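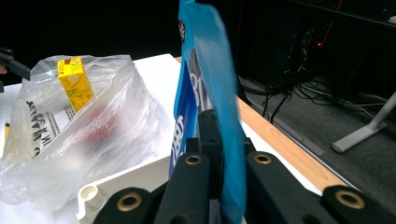

Search this site Go

October
By the Bamholm workshop desk

Perier Hand Gripper – Gallery

We've had the Perier hand gripper on loan from Rekeler for 30 days now, and it has been a blast! It's a hand-held tool with a camera on board, so you do the job yourself and the recording comes along with it. Groceries and packaging have been our favorite test, and soft plastic is where it really shines for us.

Blue flexible package, held upright between the central fingers. It bends and curls toward the top, and I love how much you can still see around it – even the little yellow carton standing in the open clear bag on the left.

Those gold-colored rings are brass bushings, one near the top of each of the two central fingers. The black parts have smooth, rounded shapes that we like a lot.

Our kit is number 3035 and came with 2 spare fingers. Next up is the Ashour wrist strap, and we can't wait to try it on longer sessions.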